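**Is the Torkholm Ledger's health reporter too close to Lagman?**

**rasen_reader** – 21 March 2018

So I finally read the whole pharmacy series in the Ledger, and something bugs me. The reporter sat on Lagman's advisory panel for 2 years before she took the job. It's in her old bio, and the paper has never printed a word about it. I'm not saying she's crooked! I even agree with most of what she wrote. But if a guy from the other side had that resume, we'd all be yelling.

**mudflat60**

Meh. Everyone who knows anything about drug pricing has worked for somebody. Would you want it covered by a person who knows nothing?

**rasen_reader**

No, I'd want one line at the bottom of the story. That's it. They did it for the Sandcombe port stories in September, so they know how.

**tollbridge**

I'm with mudflat60 on hiring her, with rasen_reader on the line at the bottom. Lagman gave 4000 dollars to the paper's spring forum too – it's on the sponsor page, small print. Put those next to each other and it looks lousy, whatever anyone intended.

**pennywhistle**

Sponsoring a forum is normal, come on. Half the businesses in Torkholm have done it. I wrote to the editor anyway and got a form reply with a ticket number (1227, if anyone wants to quote it back at them).
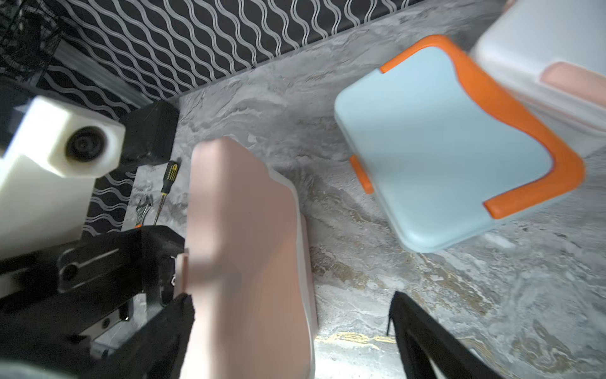
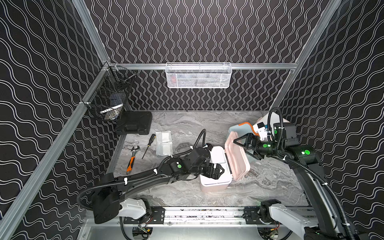
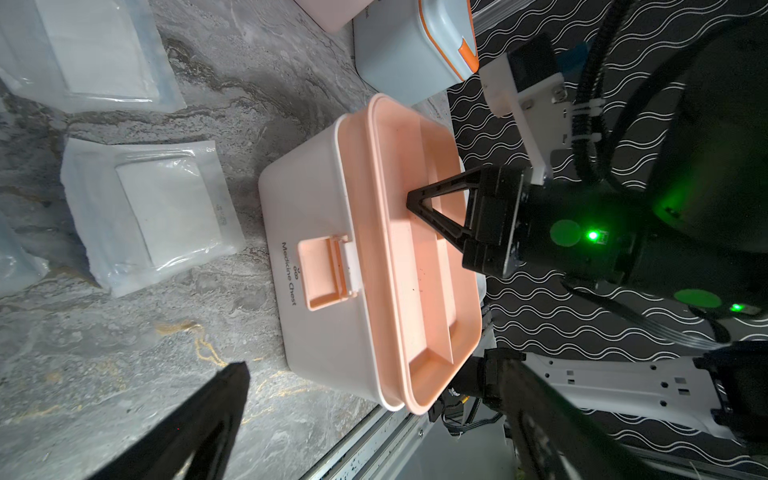
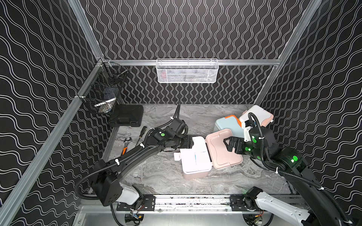
### Page 2

**mudflat60**

OK, I went back and reread part three, and I'll give you this much: the Lagman quotes run long and the independent pharmacist in Rasen gets one sentence. Still think that's lazy editing and you're all reading too much into it.

**rasen_reader**

Could be lazy editing. How would we tell, though? If they'd told us up front, I'd probably have shrugged and kept reading.

**tollbridge**

The Ledger has a corrections box every Saturday. I'm asking them to put it there. If anyone else writes in, keep it polite and stick to the panel and the sponsorship, please, and leave her family out of it.

**pennywhistle**

Fine, I'll send a second one tonight. Still say the forum money is nothing.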